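4. Comparing the Plaster and the Bronze

The plaster model for Tullia and the bronze cast from it have not stood in the same room since the cast left the Lazaridis foundry. The plaster belongs to the Omley town collection and is kept upstairs in the old library. The bronze stands outdoors in Ziltow, at the top of the river steps. Our comparison therefore depends on measurements and on written accounts made separately at each site.

One difficulty applies to any such comparison. Plaster is pale and shows its shape through small shadows. Old bronze is dark, and the eye finds its shape mostly in the few places where the tone lifts (Figure 2).

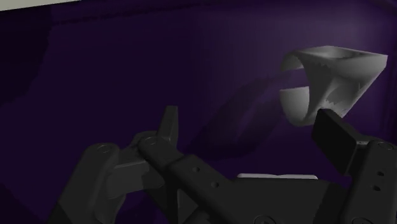
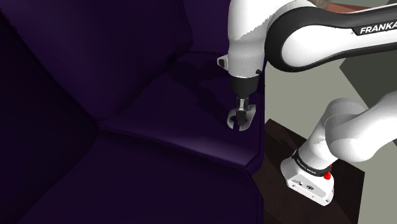

Figure 2. Dark purple surfaces in two computer renderings. In each, the tone runs from nearly black to a paler purple.

4.1 Condition of the plaster

The model is 78 inches tall with its base. It was made in four sections, joined with burlap and wet plaster on the inside and scraped smooth on the outside. The joins fall below the knee, at the waist, and at the left shoulder. The shoulder join has opened slightly at the back. It was filled at some point with a material whiter than the plaster around it, and the fill has been sanded flat across two folds that should stand apart.

Bellamy's assistants coated the model with shellac before it went to the foundry. This was normal practice, as it kept the molding sand or gelatin from sticking. The shellac has turned a light brown. It is thickest in the folds and almost gone from the nose, the chin, and the raised hand, which visitors could reach when the model stood on the ground floor.

Pencil marks survive in several places. Most are short crosses that show where the pointing needles were set. A longer note on the underside of the base reads "lower the heel." The handwriting matches Dexter Bellamy's letters to the foundry, and we take the note to be his.

Two fingers of the right hand are replacements. The town inventory lists them as "repaired," with no name or year. They are a little thicker than the fingers on the bronze and bend less at the second joint. We left them out of all measurements.

4.2 Condition of the bronze

The bronze has been outdoors since it was set up, apart from one winter when the steps were rebuilt. Its surface is a dark brown-green over most of the figure, with lighter streaks where rain runs from the shoulder to the hem. The streaks follow the folds closely and in places make them look deeper than they are. The town waxes the figure each July. Older wax has built up behind the knees and under the book.

The foundry mark is on the back edge of the base, at the left. It gives the name Lazaridis and no number. We found no sign of a second cast, and the foundry daybook lists only one.

The figure was cast in three main pieces, one fewer than the plaster. The foundry seems to have ignored Bellamy's shoulder join and cast the left arm with the upper body. The raised right arm was cast alone and pinned. Its seam can be felt with a fingertip just above the elbow but is hard to see.

4.3 Method

We chose points that could be found without doubt on both works: corners of the base, the ends of major folds, the tip of the nose, the inner corners of the eyes, and the knot of the belt. Distances between pairs of points were taken with steel calipers, or with a tape where the calipers would not reach. Each distance was measured twice, by different people, and the two readings were averaged. If they differed by more than an eighth of an inch, the distance was measured a third time and the odd reading was dropped.

In all, 300 distances were taken on the plaster. Only 240 of these could be repeated on the bronze. Most of the missing ones involve the back of the figure, where the railing at the river steps leaves too little space for the calipers.

Bronze shrinks as it cools. A cast made from a mold of a plaster model should be slightly smaller than the model in every direction. If all the distances are smaller by the same share, the cast is a plain copy. If some are smaller by more or less than the rest, either the wax or the metal was worked by hand, or the plaster has changed after the mold was taken.

4.4 Results

Over most of the figure, the bronze follows the plaster closely. The face, the belt, and the front of the dress all show even shrinkage. The folds below the knee do as well, including a small accidental ridge where Bellamy's tool seems to have slipped. The foundry kept the ridge, though it would have been easy to file away.

There are three areas of difference. The first is the left heel. On the plaster it is raised well clear of the base, with a wedge of material packed beneath it. On the bronze the heel sits lower and the wedge is gone. This agrees with the pencil note, and it changes how the figure stands. The plaster leans forward as if about to step down. The bronze has its weight on both feet.

The second is the book. Its outer corner is sharper on the bronze, and the edge is longer than shrinkage would allow. The extra length was most likely added in the wax. An early letter from Bellamy complains that the book "looks like a loaf," and the foundry may have been trying to meet that complaint.

The third is the back of the left shoulder. We give this less weight. The fill described in Section 4.1 has hidden the original surface of the plaster, and the two folds that can be seen clearly on the bronze are probably closer to what Bellamy modeled than what the plaster shows now.

4.5 What the letters say

The Omley library holds Bellamy's side of the correspondence with the foundry. The foundry's replies are lost. The contract price was 300 dollars, paid in two parts, and much of the early writing is about the second part. Once that was settled, the letters turn to the figure itself.

Bellamy asked for the heel to be lowered after seeing the wax. He gives the reason in a single line: from the bottom of the river steps the figure "appears to be falling." He had modeled it on the studio floor and viewed it at eye level. The site in Ziltow had not been fixed when he began.

He does not mention the ridge below the knee in any letter. He does ask the foundry to leave the dress "as it is, marks and all," and later accounts have read this as a general statement about his style. In context it seems narrower. The same letter says he could not afford to have the chasing done over, and the request comes directly after that.

No letter discusses color. The bronze's first patina is described only in a Ziltow newspaper notice, which calls it "a warm brown." None of that color can be seen today except in a small area under the book, where the wax is thickest.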